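办公空间规划导论 第三讲讲义
主题:开放式办公里的声音与安静

上一讲讲完采光,好几位同学在课后表里写:光线的事懂了,可我们公司最让人头疼的是吵!太好了,今天整节课都给声音。我个人非常喜欢这一讲,声音看不见,却能把一张画得漂漂亮亮的平面图彻底改写一遍,而且很多改动花不了多少钱,搬搬家具、换换朝向就能听出差别来。

请先把第二讲的平面图作业放在手边,后面要在上面继续画。

一、先分清三个词

响度、清晰度、混响,这三个词平时大家混着用,课上请分开。

响度好理解,就是声音有多大,单位用分贝。分贝是对数单位,两台同样的打印机一起开,读数只会比一台高3分贝左右,远远不到翻倍。反过来也一样,关掉其中一台,读数的变化常常小得让人失望。

清晰度指的是别人说的话你能听懂多少。真正打断人的往往是听得懂的话。空调的嗡嗡声听久了就退到背后去了,可隔壁桌一句“合同那边怎么说”,你的耳朵立刻竖起来(想不听都难)。所以测办公室的时候,光拿一个声级计是不够的,还要请一个人坐在那里念稿子,另一个人退到几米外记下听懂了哪些词。

混响是声源停了以后声音还留多久。拍一下手,听尾巴。硬地面、硬墙、高顶棚,尾巴就长;地毯、布帘、书架、人,尾巴就短。对,人也算吸声体,而且是相当不错的吸声体,空房间和坐满人的房间听起来完全是两回事,验收时请务必记下当时房间里大致坐了几成人。

二、声音怎么走

直达声走直线,反射声绕路。画图的时候,先从声源向接收点拉一条直线,看中间有没有遮挡;再找顶棚和侧墙上的反射点,办法和上一讲找镜面眩光的办法一模一样,入射角等于反射角。学过的工具又能用一次,是不是很划算?

桌面屏风能挡住直达声,前提是它高过坐着的人的嘴和耳朵。矮屏风挡视线多少有点用处,挡声音就很勉强。屏风再高,顶棚要是光秃秃的混凝土,声音照样从上面翻过去。屏风和吸声顶棚要一起考虑,单做一样,效果会打很大折扣。

低频声更难对付。波长长,能绕过屏风,薄薄一层吸声棉几乎拦不住。设备间、电梯井旁边不要放需要专心的座位,从布局上避开,比事后补救省力得多。

三、夹层与挑空

学期项目里,四组中有两组选了带夹层的场地,这一节请看仔细。

夹层是我最爱讲的空间类型!从上面望下去,整个空间的气氛一下子就有了,采光也常常很好。可从声音的角度看,夹层边缘若只有栏杆,栏杆上的横杆对声波来说几乎等于不存在。楼下的谈话直接传上来,楼上的椅子滚轮声、敲键盘声也会传下去。两层楼的人共用同一个声场,任何一边做改动,另一边都要重新听一遍。

处理办法有几种,按动工程度从小到大说:

先调座位。把需要长时间专心的座位往里退,靠栏杆的一圈留给短时停留、翻资料、站着聊两句的用途。

再换朝向。人说话时正前方的能量最强,背后弱不少,高频尤其明显。让常打电话的人背对挑空,面朝有吸声面的墙。

然后才轮到加东西:栏杆内侧装实心挡板或玻璃,挑空上方吊垂直吸声片,夹层底面贴吸声板。夹层底面这一条特别容易漏掉。楼下的人头顶就是它,声音在地面和夹层底面之间来回弹,下面那一片往往是全楼最闹的地方。

装玻璃之前要想清楚:玻璃挡得住直达声,自己却是很硬的反射面,会把楼上的声音推回楼上。装了玻璃,夹层自己的吸声量就得跟着加。
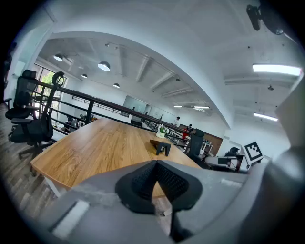
四、案例:Sendau 的夹层工位

Sendau 做户外服装打版,租的是一处旧厂房,总面积740平方米,上面有一圈夹层。搬进去的头几个月,楼上设计组天天抱怨听得见楼下的裁剪台,楼下又抱怨楼上拖椅子。

他们第一反应是给全员配耳机。耳机能用,但一戴就是一天,同事喊不应,干脆走过来拍肩膀,打断得更厉害了。后来请 Grislow 工作室来做声学调整,过程值得细看:

第一周什么都没装,只做记录。每位员工在小纸片上写下被打断的时刻和原因,一共收回332条。分类之后发现,占第一位的是“听得懂的谈话”,裁剪机的声音排在很后面。原先大家都以为机器是祸首,预算差点全花在机器隔音罩上!

第二步挪座位。电话多的两个岗位从夹层边缘搬到楼下靠仓库的一侧,中间隔着布料架。成卷的布料是现成的吸声体,不用花一分钱,我每次讲到这里都想鼓掌。

第三步才是施工,夹层底面满铺吸声板,椅子全部换软质脚轮。换脚轮这一项总价最低,在员工反馈里被提到的次数却排在前面。

课堂讨论:如果 Sendau 的仓库搬走,布料架没有了,电话岗位应该去哪儿?请各组在平面图上标出两个备选位置,并写明各自的缺点。

五、材料的吸声系数怎么读

材料表上的吸声系数在0和1之间,0是全反射,1是全吸收。偶尔会看到大于1的数值,那是混响室测试中边缘效应造成的,计算时按1处理。

读表要看频率。同一种板在125赫兹和2000赫兹的系数可以差好几倍。人声的辅音主要在高频,清晰度靠它;一块对高频有效的薄板,已经能让谈话变得含糊,可别指望它对付空调机组。

安装方式也要看。同样一块板,贴墙装和离墙留空腔装,低频表现差别很大。厂家资料里如果没有写明安装方式,请发邮件去问,问不到就换一家。

练习用的数据取自 Wikon 材料表(随讲义发放),表中第21号板请特别留意,它的两种装法列在同一行里,往年总有同学抄错列。

六、快速估算

赛宾公式大家在预习材料里见过了:混响时间等于0.161乘以体积,再除以总吸声量。体积用立方米,总吸声量是各个表面的面积乘以系数再加起来。

算一个简单的。Qian 楼阶梯教室体积913立方米,总吸声量按100平方米算,混响时间是0.161×913÷100,约1.47秒。对讲课来说偏长,后排会觉得字和字粘在一起。若想降到1秒以内,总吸声量要提高到147平方米以上,还差多少块板,请自己往下算,板的系数查 Wikon 表。

赛宾公式假定声场均匀。长条形的夹层、很扁的大开间都不太符合这个假定,算出来的数字拿来比较方案可以,拿来写进验收合同就要小心。

七、本周作业

1. 在你的第二讲平面图上标出三类区域:专心区、交谈区、过渡区。过渡区不许空着不写用途。

2. 选一条从交谈区到专心区的直达声路径,画剖面,标出屏风高度和至少一个顶棚反射点。

3. 找一间真实的房间拍手,分别在空着和有人的时候听,用文字写下区别。不要求仪器,手机软件的读数可以附上,但不作为评分依据。

4. 选做:带夹层场地的两组,另交一份夹层底面处理方案,写清材料、面积和装法。

平面图一律用1:100,剖面用1:50,纸质版和电子版都交。电子版文件名写组号加讲次,请不要写“最终版”。

下一讲讲会议室,会用到今天的混响估算,记得带计算器。预习材料里关于语言私密性的那几页写得非常精彩,先翻一翻,课上我们直接从里面的第一张图讲起。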